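Print this page
E-mail this page

4. Findings: Plastic Wrap and Film in Small Workplaces

4.1 What was recorded

The Ravberg study asked the owners and managers of small workplaces to keep a log of the clear plastic wrap and film that came into their premises, was used there, and was thrown out. A total of 213 workplaces returned logs that could be read and used. They included bakeries, print shops, repair shops, offices, small storage businesses and a number of teaching and testing rooms. Together these logs contain 1107 separate entries. An entry could be a single piece of wrap or several pieces handled at the same time, and for this reason the number of entries should not be read as a number of pieces.

Each entry gave the source of the film, the first use, any later use, and the bin or container in which it ended up. Keepers were also given a line for remarks. The remarks were more useful than had been expected when the log was designed. Many entries that would have been coded as "packaging, discarded" on the basis of the check boxes alone were shown by the remark to have had a second life of days or weeks between delivery and disposal.

Most of the film in the logs arrived around something else. Very little of it had been bought as film. Where a workplace did buy rolls of wrap, the purchase was usually made by one person and charged to general supplies, and other people on the premises often did not know the roll existed. One print shop in the Westard district recorded the purchase of a new roll in the same week that it discarded a large quantity of clean wrap from incoming paper.

4.2 Wrapping and covering

The first version of the coding scheme treated all use of film as wrapping. This was changed after the first batch of logs had been read. Keepers drew a clear line between wrapping a thing and covering it, and the two practices turned out to differ in how long the film stayed in place, how it was fastened, and how it was thrown away.

Wrapped goods were closed on all sides. The film was stretched, and it was cut to be removed. Once cut, it was almost always discarded, even when the larger part of the sheet was undamaged. Keepers described this kind of film as used up. A storage business wrote that "the knife is the end of it," and similar wording appears in other logs.

Covered objects were open on at least one side. The film was laid or draped, and it was held by its own weight, by a twist or bunch at one end, or by tape. It could be lifted off and put back. Pieces used in this way were described in the logs as belonging to the object they covered, and they were often kept on it for much longer than the keeper had first planned. When asked, keepers seldom knew the date on which a cover had been put in place.

The objects covered were of many kinds. Shelving, stock, office machines, workshop equipment, furniture and framed prints all appear. Dust was the reason given most often, followed by paint and building work, and then by general care of a surface. A fair number of keepers gave no reason. In the follow-up interviews, conducted by Kagiso Shabalala in July, some of these keepers said that the cover had been there when they took over the room and that they had seen no cause to remove it.

4.3 The look of a cover in use

Color and clearness mattered to keepers when they judged whether film was still fit for use. Film that had turned cloudy was thought of as old, whatever its age. This judgment is open to error. Clear film looks paler where it is gathered into several layers, and a piece that seems milky when bunched may look quite clear when laid flat. Light also plays a part. Film near a window shows bright streaks along its folds, and these can be mistaken for scratches or for a worn surface. Figure 2 shows transparent wrap draped over equipment, with loose folds and a slightly whitish look where it gathers.

The coders were therefore told to set aside any remark about cloudiness unless the keeper had also unfolded the film. This rule removed a number of entries from the analysis of condition, though they were kept in the analysis of use. The effect on the overall pattern was small. Covers were still judged to be in fair or good condition at the time of disposal in the larger part of the entries that remained.

Creasing was a second point on which keepers and coders did not always agree. Keepers tended to treat a heavily creased piece as waste. Coders, working from a written guide, were asked to look only for holes, tears and residue. The difference between the two views accounts for most of the cases in which a piece was marked by the keeper as unfit and by the coder as fit for a further use. It seems likely that the matter is one of appearance. A creased cover in a front office was replaced quickly, while a cover in a similar state in a back room was left alone.

Figure 2. Transparent plastic wrap draped over equipment, with pale, glossy streaks along the folds and the wrap gathered toward one end.
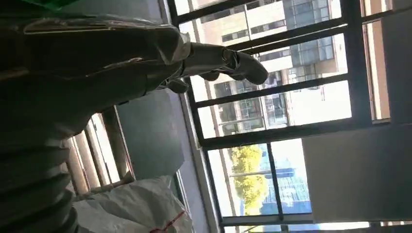

4.4 Disposal

The municipal service in Ravberg accepts clean film at its collection points, but it does not collect film from small businesses at the door. Workplaces that wish to have film picked up must make their own arrangement. Only 16 of those in the study had done so, all of them with the same private carrier, Gorkunus. The remaining workplaces either took film to a collection point themselves or placed it in general waste.

Distance to a collection point had less effect than had been assumed in the design of the study. The logs suggest that storage space on the premises was of greater weight. Film is light, but it takes up a great deal of room when it is not pressed or rolled, and a bag of it fills quickly. Keepers in small premises wrote that the bag was in the way, that it could not be left in a hallway under fire rules, and that it was easier to let it go out with the rest. Larger premises kept film until a trip was worth making.

A further obstacle was doubt about what counted as clean. Tape and paper labels were the most common cause. The printed guidance says that small amounts of tape are acceptable, yet many keepers had not seen it or did not trust it. Some cut the labels out piece by piece. Others gave up on any sheet that had a label on it. The same doubt attached to covers that had gathered dust, and dusty covers went to general waste in nearly all recorded cases, including those in which the keeper described the dust as light.

4.5 Changes made by one supplier

During the period of the study one supplier of office goods, Salminen, changed the way it delivered to the Westard district. Smaller orders were sent in returnable crates and only full pallets were wrapped. The change was made for reasons of cost and was not connected with the study, but it allowed a limited comparison. Workplaces served by Salminen recorded less incoming film after the change, as would be expected.

What had not been expected was the effect on covers. Several of these workplaces had made their covers out of delivery film. When the supply of free film fell, five of them began to buy rolls, and the logs for those five show that bought film was used more sparingly and kept for longer. The remainder went without covers or turned to cloth, paper or cardboard. No keeper reported damage to goods or equipment as a result, although the period after the change was short and the logs were not designed to record damage in detail.

These observations should be read with care. The number of workplaces is small, they are all in one district, and the owners knew that their use of film was being studied. It is possible that some of the thrift seen in the later logs reflects attention to the log itself. A comparison district with no change in deliveries would have made the finding firmer.

4.6 Limits of the logs

Two limits apply to the section as a whole. The first is that the logs were kept by hand during working hours, and busy days are likely to be under-recorded. Gaps of several days are common in the logs of bakeries, which work early and are short of staff by noon. Where a gap was followed by a single large entry, the coders treated it as one entry and added a note.

The second limit concerns film already in place when the study began. Keepers were asked to log film when it arrived, when its use changed, and when it was discarded. A cover that was put up before the study and was still up at the end of it produced no entry at all. The follow-up interviews suggest that there were many of these - in storage rooms especially - and the part played by long-term covers is therefore understated in the results given here. A walk through each of the premises at the start of the study would have dealt with the problem, and this step has been added to the plan for the second round.

Print this page
E-mail this page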